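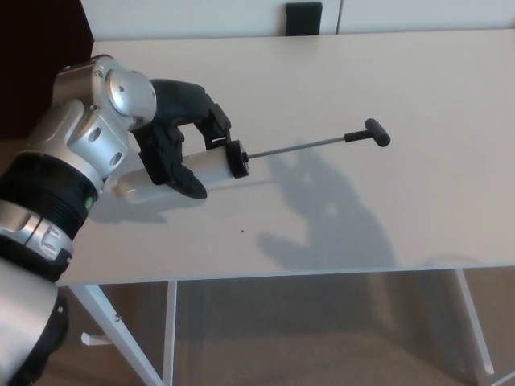
Lists Archive Threads Search Log in

Archive > iturra-users > March > Gripper opens on protective stop

iturra-users, March
Posted by: cell maintainer, Prerkden bench group

Re: Gripper opens on protective stop

Replying below the quoted part. I have left in the bits I can answer.

> We run the Iturra controller with a two-finger gripper and use it to
> pick up and hold large plunger syringes for a dispensing job. Last
> month the arm went into a protective stop in the middle of a carry and
> the gripper let go. The syringe dropped onto the table and rolled. It
> was filled with water, so no harm done, but the next job is adhesive.
>
> The log shows the stop and then a gripper open command 43 ms later.
> Nothing in our program sends an open at that point. Has anyone else
> seen this? Is it the gripper firmware or the controller?

Yes, we have seen it, 4 times in one run of 3,881 cycles. In our case it was neither the firmware nor the controller. It was the Furimow driver package that sits between them.

When the arm stops, the controller drops the program state. Furimow sees the state go away and runs its cleanup routine, and the default cleanup sends the gripper to its home position. Home is open. So the arm does what it should and stays where it is, and the driver then releases whatever you are carrying. The command comes from the driver's own process, so you will not find it in your program however long you look.

To check whether yours is the same, turn on the driver log and look for "cleanup: home" right before the open. If the line is there, it is the same fault. If it isn't, please post the log, as I would like to know about a second cause.

What we changed:

1. In the driver config, set on_state_loss to hold. The default is home. Restart the driver afterward. Reloading the config from the panel does not pick it up.

2. Set the gripper home position to "last commanded" if your version has that option. Ours did not until we updated.

3. Made recovery after a stop a manual step. Someone clears the stop, looks at the part in the fingers, and then chooses release or continue. Before this, the program tried to resume by itself.

After the changes we ran 3,000 cycles with forced stops mixed in and had no drops. That was all with empty syringes. We have not repeated it with full ones, so please do your own test with the real weight before you put adhesive in.

Two warnings about the hold setting. It keeps grip force on during a stop, so if a person's finger is between the gripper and the part, the gripper will not open by itself. We lowered the force limit and added the manual release to the stop procedure sheet. Your risk assessment probably assumes one behavior or the other, so read it again before switching. Also, hold does nothing for you if the gripper loses power. Ours keeps its position with the power off, but check the manual for your model.

On the grip itself, a long plunger rod puts a lot of weight out past the barrel, and it swings the part when the arm stops hard. A few of our early "drops" were the barrel turning in the fingers, with no open command in the log at all. Gripping closer to the flange helped. Slowing the carry helped more.

I filed the cleanup default with the Asis integration people, who package the driver for our site. They agree it is a bad default but have not said when it will change. Until then, a fresh install will put it back to home, and so will a factory reset of the driver. We lost an afternoon to that one.

If you can send your driver version and the ten lines before the open command, I can compare them with ours.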